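Incidencia 1105 — Brida negra con holgura en el eje, mesa Hollis
Estado: resuelta, pendiente de cierre por almacén

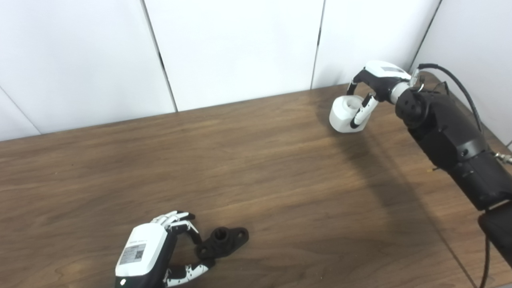 Resumen del problema
La brida negra moldeada que guía el eje del tablero abatible Hollis tiene juego. Al plegar el tablero se oye un golpe seco en el lado izquierdo y el eje se desplaza dentro del casquillo. El fallo aparece en las mesas montadas en el taller de Skovville. Las de Trerkbridge, con piezas de una entrega anterior, no lo presentan.

La pieza es la brida corta: placa alargada con un agujero de tornillo en cada extremo y cilindro central pasante. No confundir con la brida larga del travesaño, que lleva otra referencia y no está afectada.

Entrada 1, taller de Skovville, 9:20
Se desmonta la brida de la primera mesa. Los tornillos salían sin esfuerzo, así que se sospecha del apriete. Se vuelve a montar con los mismos tornillos, apretados a mano hasta el tope y un cuarto de vuelta más. El golpe sigue igual. Se prueba con el tablero descargado y con peso encima; con peso se nota menos, pero no desaparece.

Entrada 2, taller de Skovville, 10:05
Se cambia el eje por uno nuevo de la misma caja. Sin cambios. Se cambia por un eje de otra caja. Sin cambios. Queda descartado el eje.
Se aprovecha para limpiar el interior del cilindro con un paño seco. Salió algo de polvillo negro, poca cosa. No afecta al ajuste.

Entrada 3, soporte técnico
Por favor, comprobad si el cilindro asienta a escuadra respecto a la placa. Poned la brida sobre una superficie lisa, con la placa hacia abajo, y apretad con el dedo en cada extremo por turnos. Si balancea, la placa está alabeada y al atornillarla el cilindro se inclina. Indicad también de qué bolsa sale cada pieza.

Entrada 4, taller de Skovville, 11:40
Hecho sobre la mesa de madera. Algunas bridas balancean un poco por el lado del agujero izquierdo y otras no. Las que balancean vienen todas de la bolsa 7. Las de las otras bolsas apoyan bien.
Se monta una brida que no balancea en la misma mesa que daba el golpe. El golpe baja bastante, pero sigue habiendo juego si se mueve el eje con la mano. O sea, puede que haya dos cosas a la vez.

Entrada 5, soporte técnico
De acuerdo en que pueden ser dos causas. La bolsa 7 queda apartada y no se monta nada de ella. Para el juego restante, mirad si se está poniendo la arandela fina entre la brida y el larguero. En las instrucciones viejas figuraba como opcional. Desde la última revisión es obligatoria, y el juego de montaje no siempre la trae.

Entrada 6, taller de Skovville, 12:30
No se estaba poniendo. En el cajón hay arandelas de las gruesas solamente. Con la gruesa el eje queda forzado y el tablero baja a tirones, no sirve. Pedimos las finas a Farkville.
Mientras tanto se ha probado con una arandela fina sacada de una mesa ya terminada. Con esa arandela y una brida que apoya plana, el tablero baja suave y no hay golpe. Se repitió el plegado 100 veces sin que volviera el ruido.

Entrada 7, almacén de Farkville
Salen 200 arandelas finas en el envío de la tarde. Confirmamos que la bolsa 7 corresponde a una entrega distinta de la del resto. No tenemos más bolsas de esa entrega en estantería. Devolvednos la vuestra completa, incluidas las bridas que parezcan planas — el proveedor las quiere todas juntas.

Entrada 8, taller de Skovville, 16:15
Arandelas recibidas. Montadas en las mesas que estaban abiertas en el banco. Sin golpe en ninguna. Falta repasar las que ya estaban embaladas, que hay que abrir por el lado del herraje.

Procedimiento para repasar las mesas embaladas
Abrir el cartón solo por el lado corto y sacar el tablero lo justo para llegar al larguero.
Quitar los dos tornillos y extraer la brida tirando recta, sin hacer palanca contra la madera. El borde del larguero se marca con facilidad.
Comprobar el apoyo de la brida. Si balancea, va a la caja de devoluciones.
Colocar la arandela fina en el larguero y después la brida.
Meter los dos tornillos sin apretar, pasar el eje y apretar alternando un lado y otro.
Plegar y desplegar varias veces antes de volver a cerrar el cartón.

Pendiente
Corregir la hoja de montaje que está colgada en Skovville, donde la arandela sigue como opcional.
Devolución de la bolsa 7 a Farkville.
Trerkbridge debe revisar si le quedan arandelas finas antes de pedir más bridas.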